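News > Press releases > Ferko 248 sidecar

A FERKO SIDECAR RIG COMES TO BONSTEAD (AND YES, YOU CAN SIT IN IT)

I've been trying to keep quiet about this one since the spring and I'm very happy I can finally stop. Starting in August, the Bonstead Motorcycle Museum will have a Ferko 248 with its original sidecar on the main floor, right inside the front doors, where the ticket desk used to be!

If the Ferko means nothing to you, don't worry, it meant nothing to me either until I started working here. It's a small single-cylinder touring bike, slow and loud and painted a green that I can only compare to canned peas. Ours did most of its riding on one trip. Anežka Ševčík and her brother took it 1,020 miles along the coast and home again, with him on the bike and her in the sidecar holding the map (and, for one long stretch, a chicken). She kept a diary the whole way. She has lent us that too, and it's the part I keep going back to.

"We argued at every gas station," Anežka told me when she dropped off the keys. "Then we'd get moving and couldn't hear each other, and it was wonderful."

Behrouz Parsa led the workshop side. The engine needed new rings and the wiring was a mess, but he left the paint alone, scratches and all, and I think he was right. The sidecar seat has been re-stuffed under the old cover, so it'll hold up to visitors. Kids love it. I love it. Please take your boots off first.

There are 29 photographs from the trip on the wall behind the bike, and the diary is in the case next to them. Cheng-en Fung recorded the engine starting up from cold, and you can play it from a button by the rail. It's louder than you expect.

We'll run the engine for real out in the yard at 4 p.m. on opening day, weather permitting. Entry to the yard is free, and the museum itself is the usual price. Cathal Cullinane is bringing his Skekeo scooter along, so there should be some good noise.

Reporters who'd like an early look, or a turn in the sidecar, just need to write to me and I'll set it up.
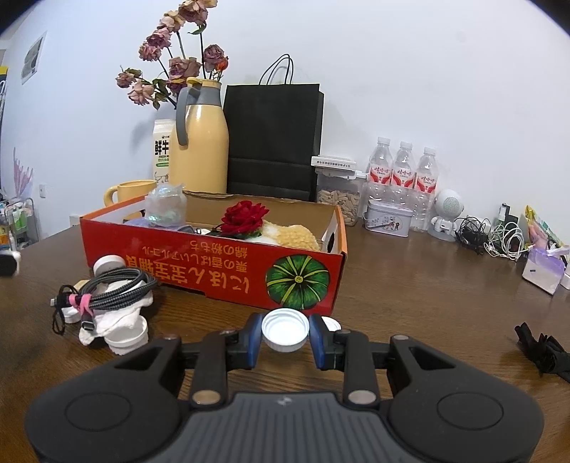
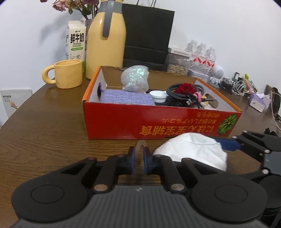
Bonstead Motorcycle Museum – Press and Visitor Team

Yasmine Tazi is the press contact for the Ferko display. Interviews with Anežka and Behrouz can be arranged by phone or in person. Mornings are best for both of them.

Contact us | © Bonstead Motorcycle Museum | Back to top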